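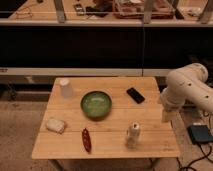
Open day at Wedilen Pottery, Numley

Posted Feb 18, 2018

The pottery opens to visitors twice a year, once in summer and again in July, and this was my first time at the summer one. It is a 19 km drive out of Iduvard, the last four on gravel. Parking was in the paddock beside the kiln shed. Entry was a gold coin and the tours left on the hour. I got there just before ten and joined the first group.

The clay store

The tour starts at the back, where the clay comes in. They dig some of it from a bank on the property and buy the rest in bags. The local clay is full of grit, so it gets soaked, sieved and left in troughs to firm up. It takes most of a month in winter and under a week in hot weather. We were allowed to handle a lump of each. The dug clay is darker and feels like wet sand; the bought clay is much smoother.

Throwing and trimming

There are six wheels in the main shed, all electric except a kick wheel by the door. One of the potters threw a run of cereal bowls and weighed out the clay for each at 600 grams. The trimmings go in a bucket and back to the troughs. Someone asked how many pots are lost between the wheel and the shop. The answer was one in ten on a good month, mostly to cracks in the base.

Green glazes take up a good part of the glaze room wall in test tiles. Small changes in the firing shift the colour a long way, and the tiles have the kiln and shelf position written on the back. I would have liked longer in here.

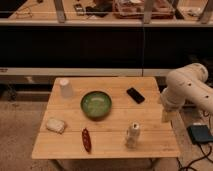
Green bowl with a darker rim.

The kilns

The two electric kilns do the bisque firings and most of the tableware. The gas kiln is bigger, named Golob after the bloke's farm it was bought from, and is fired every few weeks. It holds 300 mugs if they are packed tightly, fewer once bowls and plates go in. It was cooling on the day, so we looked at it from behind a rope. The bricks in the door are numbered in chalk so they go back in the same order. 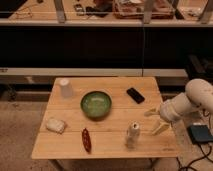
The shop and lunch

Seconds were on trestles outside, with mugs from $12. Most had a drip in the glaze or a slight wobble. I bought two mugs and a small jug that pours well. The good shelves inside had thinned out by noon, so go there first if you are after a matching set.

Lunch was a sausage sizzle and a pumpkin soup, both fine. Shade was short and the queue for the tap was long. Bring a hat and your own water.

Getting there

Take the Numley turn-off, not the one signed for the quarry. Phone reception drops out after the bridge. The toilets are up a flight of steps, but the sheds are all on level ground. The tours are free and take a bit under an hour. Dates for the July open day go up on the board at the gate.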